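**Vedex bench trial** is a comparison method for two-fingered grippers, used at the Pekik robotics workshop in Harries. Each gripper is fitted to the same arm and handles coloured plastic bowls and cups on a cloth-covered table. A full trial runs to 200 grasps – 50 on each of 4 layouts.

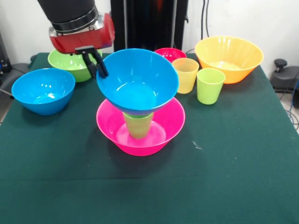
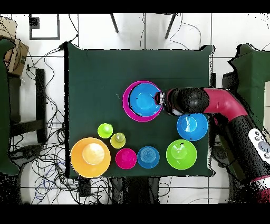

## Scoring

A grasp counts if the piece is lifted by its rim and released without tipping its neighbours. Nested bowls are scored separately, as thin rims favour narrow fingers. Results are logged in Plullero, the workshop's controller software.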